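The house rules at Olterlow fit on one sheet of paper, taped to the wall at eye level, and the woman who wrote most of them would like me to know that the sheet used to be four pages long.

"Four pages and people skimmed it," she says. "One page and they argue with it. I'll take the arguing."

I drove over on a Saturday (the parking lot is a lot nicer when the shipping company next door is closed) to talk about something I've been wanting to write about for ages, namely what good practice looks like when you're teaching a robot arm to do small kitchen jobs. She runs the manipulation bench there and sat on the group that drafted Bolelon, a set of shared guidelines that a few small labs have been passing back and forth. It isn't a standard in the official sense. She's firm on that. "Call it a standard and somebody will ask me for a certificate."

The task of the season is coffee beans. Mug on one side, beans and a spoon on the other, and the arm is supposed to get a spoonful from here to there. I said it sounded easy and she gave me a look I probably deserved! 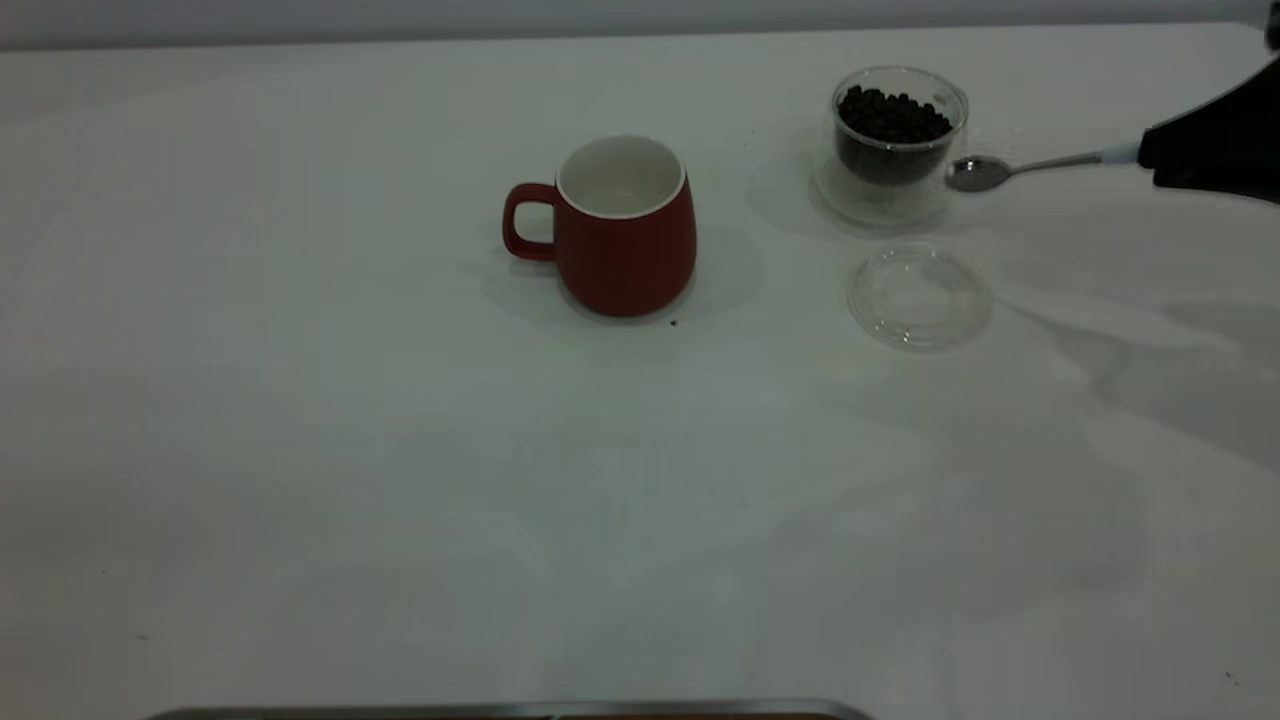

The coffee bean task at the Olterlow bench, with the spoon in the gripper.

"Rule one is the boring one," she says. "Write down the start before you touch anything." By that she means where every object goes, which way the handles point, and where the spoon begins. Her group used to describe the setup in a sentence, and everyone read the sentence differently. Now there's a reference photo, and whoever is at the bench has to match it before a run counts. If the spoon rolls during setup, you start the setup over.

I asked how strict she is about that, and she told me about February, when the team threw out 106 runs from a batch of 520. The arm was fine. The spoon had been laid down a different way for most of a week and no note had been made of it. Couldn't they have kept those runs and just labeled them? "Sure, if we'd known which ones were which. We knew which days. That's a different thing." She still sounds sore about it — it was a long week for everybody, I gather.

Rule two covers hands. Hands stay out of the workspace whenever the arm is live, and "live" means powered, moving or not. I'd assumed this was mostly for the big industrial machines, the ones behind fences. She doesn't buy it. A small arm can still pinch a finger, and what bothers her more is the habit. "You reach in to nudge a cup on the slow arm, and you reach in to nudge a cup on the fast one." So you pause it, you say out loud that it's paused, and then you fix the cup. New people feel silly saying it to an empty room, and she makes them say it anyway.

The part I hadn't expected to care about was the reset. I'd come with a page of questions on force limits (we did get to those, and I'll write them up separately, they're long) and we ended up spending half the morning on tidying.
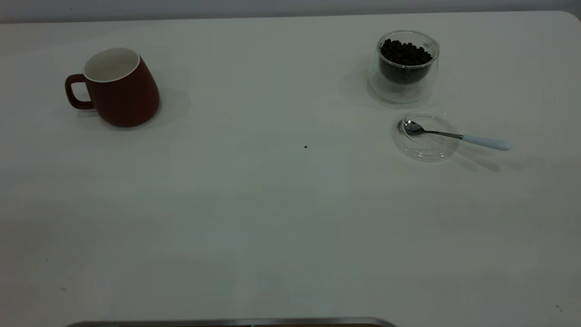 Objects set out at the bench, with the spoon across the lid and the arm out of view.

"People think the reset is the gap between the work," she says. Bolelon gives it a whole section. The arm goes clear first, then objects go back, then you look for spills. Her version adds a stop after every 50 runs, where you step away and have a second person check the table against the reference photo. The lab at Vornora does the same check every 222, and the two groups have been bickering over it in the comments of the draft since last year. She thinks theirs is too long. They think hers is fussy. Both numbers are in the current text, side by side, with a line telling you to pick one and write down which.

What about crumbs and stray beans, I wanted to know. Do you clean the table to a shine every time? Her answer was no, and I liked it a lot. You decide ahead of time how clean is clean, and you hold to it. A kitchen has crumbs in it. What she won't allow is a table that's spotless in the morning and gritty by four o'clock with the same label on both.
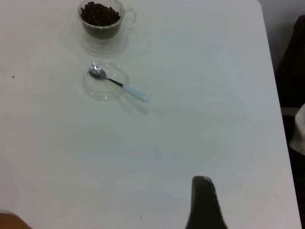

Then there are the cameras. Her rule is that you check every view before the first run of the day, including the ones you don't plan to use, and you never crop afterward to make a view look neater. If there's a chair in the background, the chair stays in the data. She's seen shared collections where the edges had been trimmed off, and she couldn't tell where the table ended. For anyone trying to reuse the runs, that's a real headache.

We got onto glass, too. Clear things are hard for cameras, and some labs swap in painted cups to get the numbers up. She doesn't mind the painted cups one bit, as long as the report says so on the first page. "Don't make me find it in a footnote. I will find it, and then I'll be in a bad mood for the rest of your paper."

Failures get logged the same way as successes, with the same fields filled in. Rao, the logging tool they use, won't close a run until you've picked an outcome, and "other" requires a typed sentence. She pushed for that one. I asked what people type. Mostly "dropped it," she says, and sometimes a few words I can't print.

The next draft of Bolelon is supposed to settle the argument with Vornora over the table check. I asked if she'd give ground and she said she might go to 100, on a good day, and then she went back to the bench to set up the next batch.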